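June 22, 2018
Intake kit, wristband run, Cistville shop

Picked up where the last entry stopped. The kit is meant for the registration table at an evacuation point: people come off the buses, give names and family links, get a printed band, and the same band is read again when they board. The Skuvivau office wants the kit before the rains close the upper road, so the plan for this session was to settle the band stock and the reader settings and leave the software alone.

Printer is still the Dilenell. Loaded the new band stock, the stiffer one with the coated face. First few came out faint on the left side. Cleaned the head, no change. Took the roll out and put it back with the guide pushed all the way in and the print evened up. The guide can be set a notch short and still feel locked, so I put a strip of white tape on the housing at the right position. The setup sheet should say "push guide to tape". Have not changed the sheet yet.

Printed 100 bands from the dummy family list. Then the usual handling: water, hand sanitizer, diesel on a rag, a rub against canvas, left to dry overnight on the rack from the day before. Read them all in the morning with the same reader, same light. 95 read on the first pull of the trigger. The rest were all from the diesel group. Some of those came back after wiping, but I am counting them as failures, as the people at the boarding end won't have time to wipe anything.

The older, softer stock did worse with sanitizer and better with diesel. I would still take the new one. Sanitizer will be on every table and diesel will be on a few hands.

Battery box. The Toivonen box ran the printer and the reader together through the whole print job with no cutout. It did get warm near the vent side, more than I like with the lid closed. Ran it again with the lid propped and it stayed comfortable to touch. Two ways to go: drill the lid, or write "lid open in use" on it in paint. Drilling lets dust in. I favor paint, plus a small wedge on a cord so the lid doesn't drop. 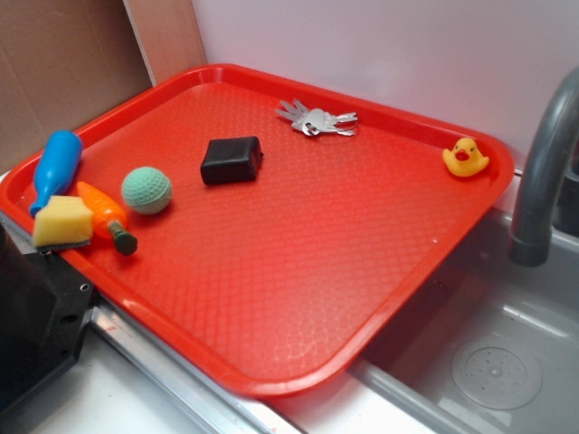
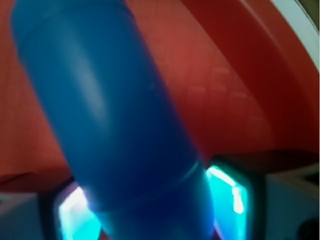
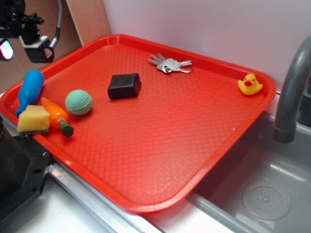 Family links. This is the part of the form that slows the table down. On the dummy list we have grandparents with children whose parents are coming on a later bus, and the form wants a head of household before it will save. Whoever is typing ends up putting the grandmother as head, and then when the parents arrive the record has to be split by hand. I tried leaving the field blank with a dash and the form took it, but the export then drops the whole line. No warning on screen. A family missing from the export is missing from the boarding list, so this goes to the top of the list for the software people. Until it is fixed: never enter a dash in the head of household field. Put the oldest adult present and tick "others to follow".

Also on names. The reader screen cuts long names at the end, which makes siblings with long family names look alike. Moving the given name to the front helps. Did that on the test unit and it held after a restart.

Reader wear. The trigger on the gray reader had started sticking last week. It has now done over 900 pulls since I opened it and cleaned the contact, and no double reads. Calling that one fixed. The spare reader has not been opened and should get the same cleaning before it ships.

Packing. Everything fits in the long case if the printer goes in on its side with the roll out. With the roll in, the lid presses on the printer cover. So the roll ships in its own bag, and the guide will have to be set again on arrival – one more reason for the tape mark. The charging lead for the reader has been going into the side pocket and coming out kinked. Moved it to the top tray.

Open items:
- Setup sheet: tape mark, lid open, no dash in head of household
- Paint and wedge for the Toivonen box
- Export bug, write up with the exact steps and send
- Clean spare reader
- Ask Skuvivau whether the boarding table is under cover. If it is in full sun, we need to test the reader screen outdoors, and I haven't done that with any of the units
- Diesel again, 3 bands only, this time with clear tape over the code

Left the printer loaded with the new stock and the guide at the tape. Please don't swap the roll until the diesel bands have been printed.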